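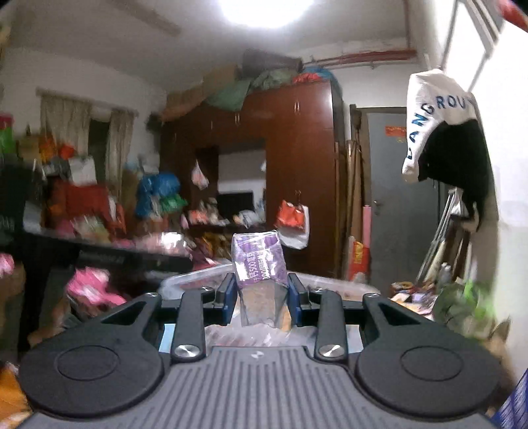
How does a wind-up watch know what time it is?

Hello, and come and sit down, because we are going to talk about watches. I don't mean the clever sort that counts your steps and buzzes when your auntie rings. I mean the old-fashioned sort, with hands that go round and a little knob on the side. They have no battery at all, and if you hold one close to your ear you can hear it ticking away to itself like a very small, very busy beetle.

Well, the short answer to our question is that a watch doesn't know what time it is. It has no idea! All it can do is count, and keep on counting at the same speed, day and night. You have to tell it the right time first, by pulling out the knob and turning the hands, and after that it does its best to keep up.

Where does the push come from?

Anything that moves needs a push from somewhere. You get yours from your breakfast. A wind-up watch gets its push from a long, thin strip of springy metal called the mainspring, which lives coiled up inside a round box called the barrel.

The knob on the side is called the crown (isn't that a grand name for a knob?). When you turn it between your finger and thumb, you wind the mainspring tighter and tighter. A tightly wound spring badly wants to uncurl again, and it is that wanting to uncurl that turns all the wheels. Many watches will run for a day and a bit on one good wind, and then they slow down and stop until somebody winds them again.

Some watches wind themselves while you wear them. Inside is a half-moon of heavy metal that swings about whenever you move your arm, and every swing tightens the spring a tiny bit more. So if you are a wriggly sort of person, your watch will be very well fed.

Why doesn't it all whizz round at once?

Now, this is my favourite part. Think of a wind-up toy car. You wind it up, you let it go, and whoosh, it shoots under the sofa and it's finished. If a watch did that, a whole day would be over before you had found your socks!

To stop this happening, a watch has a sort of gatekeeper. It is called the escapement, and it has two main pieces. One is a wheel with odd-looking pointed teeth, and the other is a tiny lever that rocks from side to side. Each time the lever rocks, it lets one tooth of the wheel slip past and then catches the next one. Tick. It rocks back again. Tock. The sound you hear is the lever and the wheel bumping into each other, over and over.

And who tells the lever when to rock? That is the job of the balance wheel, which swings one way and then the other, a bit like a child on a swing in the park. It has its own spring, as fine as a hair, which always pulls it back to the middle. A good balance wheel takes the same time over every swing, whether it's a big one or a small one, or very nearly.

What about the hands?

Between the barrel and the escapement there is a row of toothed wheels, some big and some small. When a big wheel turns a small one, the small one has to go round faster to keep up. By choosing the sizes carefully, a watchmaker can make the minute hand go round once in an hour while the hour hand takes twelve hours over the same journey.

Some watches show the date as well, in a little window. Behind the window is a ring with the numbers 1 to 31 printed on it, and it moves along by one each night. The trouble is that most of these watches think every month has 31 days. When a short month ends and March begins, for instance, you have to help the ring along yourself, turning the crown until the number 1 comes round.

Something to try

Ask a grown-up whether there is a wind-up watch or clock in your family that you could listen to. Find a quiet room and shut your eyes. Can you hear whether the ticks are all evenly spaced? If the grown-up says yes, wind it slowly and gently, and stop as soon as you feel the crown push back at you. You can draw the face afterwards, too, and don't forget the crown!

Written by Said Hegazy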